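Getting the house ready for fire and storm season

September is a good time to look over the outside of your home. The days are mild, the trades are not yet booked out and most of the work needs only a ladder and a free afternoon.

Gutters and roof

Clear leaves and twigs from the gutters, then run a hose at the high end and check that water comes out of each downpipe. From the ground, look for slipped or cracked tiles. If you find any, ring a roofer and stay off the roof yourself. Serena Lombardi of Dunstan had two tiles replaced last spring and says the quote went up once the first big storm came through.
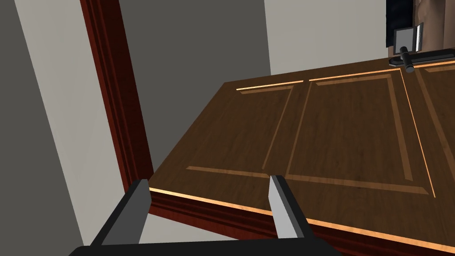 Trees and yard

Cut back branches that hang over the roof or touch the walls. Anything close to the service line is a job for a licensed arborist. Move firewood and mulch away from the house. Tie down or put away trampolines, shade sails and outdoor chairs when strong wind is forecast.

Inside the house

Find the water main and the gas shut-off and show everyone how to turn them. Test the smoke alarms. Keep a torch, spare batteries, a radio and enough drinking water for three days in one spot that can be reached in the dark. 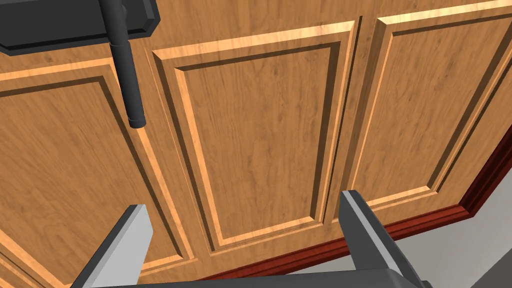

Page last updated: September, 9.40 am

Insurance

Read your policy before the season starts, as some have a waiting period for storm or bushfire cover. Take photos of each room and keep copies somewhere other than the house.

Marina Makris has printed checklists at the Nuvberg office. Members can take up to two copies per household.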